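Vom Packen kleiner Sendungen: Anmerkungen zur Lagerordnung

Veröffentlicht im Juni, Rubrik Werkstatt und Lager

Auf diesem Blog wurde bislang vorwiegend über Papier geschrieben, über Laufrichtungen, Grammaturen und die Frage, welche Bogen sich für den Versand kleiner Buchauflagen eignen. Mehrere Zuschriften der letzten Wochen betrafen jedoch einen Arbeitsschritt, der bisher nur am Rande behandelt worden ist, nämlich das Zusammenstellen fertiger Päckchen zu einer Einheit, die abgeholt werden kann. Der Verfasser nimmt dies zum Anlass, die in seinem Lager geltende Ordnung darzulegen. Sie beansprucht keine Allgemeingültigkeit. Größere Betriebe verfügen über Packtische, Förderstrecken und geschultes Personal; bei Dakik wird auf dem Boden gepackt, und die Mengen sind überschaubar.

Zum Material sei vorausgeschickt, dass seit dem Umzug in die jetzigen Räume ausschließlich ungebleichtes Packpapier und klares Klebeband verwendet werden. Braunes Band wurde erprobt und wieder abgeschafft. Auf dem klaren Band lässt sich zwar schlecht schreiben, darunter bleibt aber jede Beschriftung lesbar, die vor dem Verschließen angebracht wurde, und bei Reklamationen hat sich dieser Umstand wiederholt als nützlich erwiesen. Das Band wird von Flutex bezogen, das Papier von Enriquez, jeweils auf der großen Rolle. Nassklebeband, nach dem gelegentlich gefragt wird, kommt derzeit nicht zum Einsatz, weil das Anfeuchtgerät einen festen Platz verlangt und ein solcher nicht zur Verfügung steht.

Das Auslegen

Bevor gestapelt wird, werden die Päckchen ausgelegt. Diese Regel stammt aus der Zeit, in der noch in einem Kellerraum mit Estrich gearbeitet wurde, und sie ist beibehalten worden, obwohl der Untergrund inzwischen ein anderer ist. 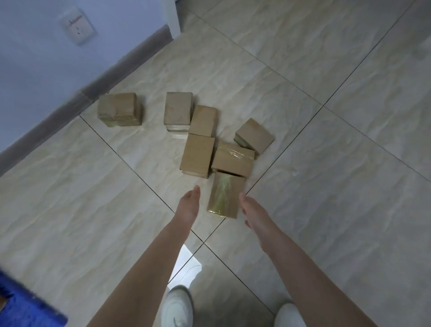 Der Zweck des Auslegens besteht in der Prüfung der Verklebung. Ein Päckchen, das bereits im Stapel liegt, wird erfahrungsgemäß nicht mehr angefasst, und eine offene Naht wird dann erst beim Empfänger bemerkt. Der Verfasser empfiehlt daher, zwischen den Stücken etwas Abstand zu lassen und sie nicht alle auf dieselbe Seite zu legen. Einige dürfen ruhig hochkant stehen, so wie das stark umklebte Päckchen ganz vorn zwischen den Händen, dessen Band bei seitlichem Licht streifig glänzt. An solchen Reflexen lassen sich Falten und Lufteinschlüsse erkennen, die auf einer matten Fläche verborgen blieben. Die helle Bodenfliese leistet hierbei gute Dienste. Auf dem dunklen Estrich musste seinerzeit mit einer Handlampe nachgeholfen werden, was die Arbeit erheblich verlängerte.

Geprüft werden in erster Linie die Schmalseiten. Dort liegen mehrere Papierlagen übereinander, und das Band muss über die gesamte Kante greifen. Steht eine Lage ab, so ist nachzukleben, und zwar quer zur vorhandenen Bahn. Von einem vollständigen Umwickeln wird abgeraten, solange der Inhalt es nicht erfordert. Es verbraucht Material, erschwert dem Empfänger das Öffnen und verleitet dazu, nachlässig gefaltetes Papier unter dem Band zu verstecken. In der Praxis wird freilich auch hier mehr umwickelt, als der Verfasser für richtig hält. Zu diesem Punkt bestehen im Hause unterschiedliche Auffassungen, die noch nicht abschließend geklärt sind.

Beschädigte Stücke gehen zurück an den Schneidetisch und erhalten einen neuen Bogen. Ein zweites Papier über dem ersten ist unzulässig. Bei der Sendung mit der laufenden Nummer 3332 wurde von dieser Bestimmung abgewichen, und das Päckchen kam mit aufgerissener Außenhülle zurück. Der Inhalt, ein gebundenes Register, war zum Glück unversehrt.

Das Stapeln

Für die Palette gelten zwei Grundsätze. Schwere und formstabile Stücke kommen nach unten, und die Außenkanten des Stapels dürfen nicht über die Palette hinausragen. Letzteres klingt selbstverständlich, wird aber in der Eile gern übersehen, insbesondere an den Ecken. Es sollte stets ein schmaler Rand der Palette frei bleiben, damit sie beim Aufnehmen gefasst werden kann, ohne dass die Ware verrutscht.

Im Frühjahr ist von Holz auf Kunststoff umgestellt worden. Ausschlaggebend war die Reinigung. Die Holzpaletten hinterließen Späne, die sich in den Fugen festsetzten und von dort in das Klebeband gerieten. Die Kunststoffpaletten von Tandeck werden feucht abgewischt und können sofort wieder belegt werden. Einen Nachteil haben sie gleichwohl: Auf der glatten Oberfläche gleitet Packpapier leichter als auf rauem Holz. Es wird deshalb nach jeder Lage kurz geprüft, ob die Reihe noch fluchtet.

Höher als zwei Lagen wird bei kleinen Sendungen nicht gebaut. Sudheer Kurian hat eine dritte Lage angeregt und mit dem knappen Platz begründet. Der Vorschlag wurde einen Monat lang erprobt und danach nicht weiterverfolgt, da die oberste Reihe bei jedem Versetzen nachgerichtet werden musste. Flache Kartons bilden einen Sonderfall. Sie werden zuletzt gesetzt, mit beiden Händen an den Seiten gefasst und langsam abgelegt. Wer einen flachen Karton einhändig in eine Ecke schiebt, drückt meist den Nachbarn heraus.
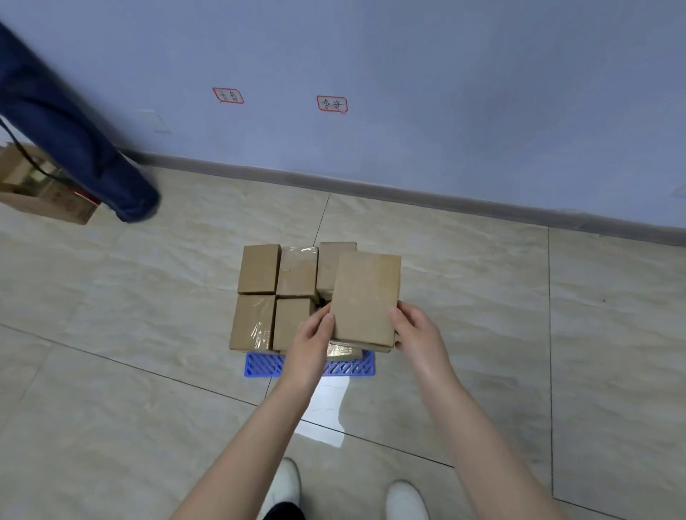 Noel Sison hält dem in einer Zuschrift entgegen, dass flache Kartons seiner Erfahrung nach an den Anfang gehörten. Er schreibt, er lege sie als unterste Schicht aus, weil sie eine ebene Fläche ergäben, auf der alles Weitere ruhiger liege, und er habe auf diese Weise seit Jahren keine eingedrückte Ecke mehr beanstanden müssen. Ferner gibt er zu bedenken, dass stark umklebte Päckchen nicht unmittelbar aufeinander liegen sollten, da Band auf Band bei Wärme zum Haften neige.

Der zweite Hinweis wird dankend übernommen. In den Sommermonaten ist das Problem auch hier aufgetreten, und künftig soll zwischen zwei vollständig umklebte Stücke ein Streifen Packpapier gelegt werden. Reststücke vom Zuschnitt genügen dafür. Hinsichtlich der ersten Anregung bleibt der Verfasser vorerst bei seiner Praxis. Die flachen Kartons enthalten in diesem Hause zumeist Druckbogen, und diese vertragen Druck von oben schlecht. Wo fester Inhalt verpackt wird, mag das Verfahren durchaus das bessere sein.

Abholung und Ablage

Die fertigen Paletten stehen bis 16 Uhr bereit. Später fertiggestellte Sendungen gehen am folgenden Werktag ab. Das Abholbuch wird handschriftlich geführt und liegt neben der Tür; einzutragen sind laufende Nummer, Anzahl der Stücke und Kürzel. Leere Paletten werden nach der Abholung hochkant an die Wand gestellt, der Durchgang zum Papierlager bleibt frei.

Anfragen zu den verwendeten Bogenformaten werden in einem gesonderten Beitrag beantwortet. Zuschriften zum Nassklebeband sind weiterhin willkommen, vor allem von Lesern, die ein kleines Anfeuchtgerät ohne festen Standplatz betreiben.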